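Filed under: Opinion / Home & Work / Machines

Can it tidy a drawer yet? Not really

Every June somebody sends me the same video. Robot folds a shirt, music swells, comments say we're all out of a job. And every June my kitchen drawer looks exactly like it did the year before. Receipts, keys, dead batteries, old membership cards.

So my position, typed fast on a train. Machines are good at the shop floor when the shop floor has been built around them. They are bad at chores. Chores are small, flat, floppy and in the wrong place.

I spent a day at the Zerkby repair shop in Arroyo, where they take in bags, wallets, belts. They've had an arm on a bench for 8 months. Moving boxes from a shelf to a cart – fine, great even, I'd buy one tomorrow. Boxes have sides. Then someone puts down a wallet and wants one card out of it, and everything slows to a crawl. I timed it on my phone. A person on the next bench took two seconds. The arm took about 30 on a good try, and there were not many good trys.

People who sell these things say the hands are nearly there. Gotimora's brochure says "everyday dexterity" on the cover. Ok. Whose every day? Mine has plastic sleeves that stick to each other and cards that sit flush with nothing to grab. You use a fingernail for that. You bend the leather back with your thumb without thinking about it. Two stiff fingers don't have a thumb, and they don't have a nail.

I'm not a hater, for the record. My aunt has bad hands and can't get her bus pass out of its holder in winter. If a machine could do that one thing, cheap, in her hallway, I'd shut up forever. She'd wait 30 seconds gladly. But she won't pay for a bench and a technician and a cart, and that is whats on offer.

The Zatonden people have it closer to right I think. They rent by the month, they list 19 jobs their machine will do and they refuse the rest. No drawers on the list. No laundry. Boring list, I trusted it right away.

What I'd ask before anyone spends money – show me the dull stuff. A card in a sleeve. A lid that's on crooked. A sock. Show it on a floor that isn't spotless, and leave in the tries that failed.
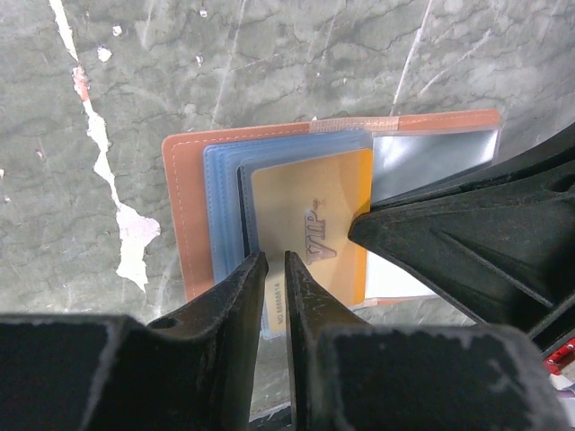
What readers wrote back

Mostly angry, some of it fair. A few of you run arms in small shops and say mine was an old setup. Could be. Send me your wallet times and I'll print them, slow ones too.

Contact the opinion desk | © 2025 All rights reserved | Back to top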